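Winter walk-through, Grakitz community kitchen and hall — checklist with comments
Filled in by Inese Adomaitis, December

Exits. Both clear, and thank you to whoever moved the folding chairs! The side door still sticks a little, so give it a good push from the hip.

Fire extinguishers. 4 on the wall, 2 due for service before spring. I have left a note for Birutė Kuusk, who has the Zalton number.
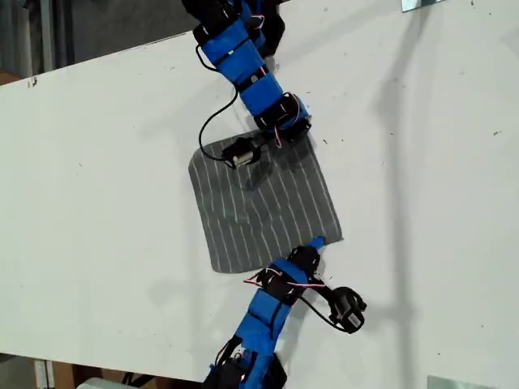
Smoke alarms. All sounded when pressed, though the one by the coat hooks is faint — new battery, please.

Hot water. Set at 120 at the kitchen sink, and I would leave it there, lovely as it is for greasy pans.

Extension cords. One taken away with a cracked plug. Please don't bring it back from the bin, dears.

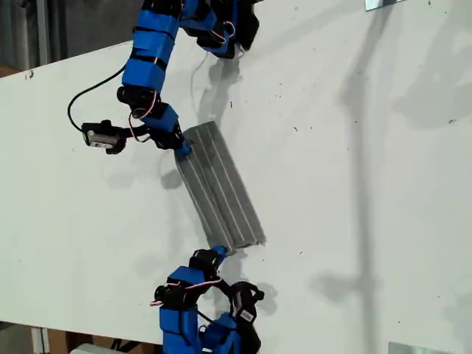 Who signs off on the stove?
Birutė does, once the gas hose has been looked over.

First aid box. Plenty of bandages, no burn gel. I'll pick some up at Esteves.

Stairs. Handrail firm, second tread worn and wants a new strip.
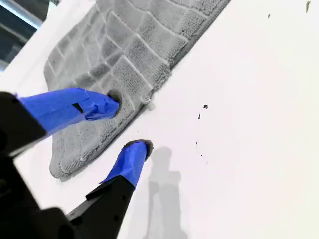
How long should the hall lights stay on after closing?
Leave them for 60 minutes, so the cleaners aren't feeling their way out.

Next check: same list, after the stair strip is down.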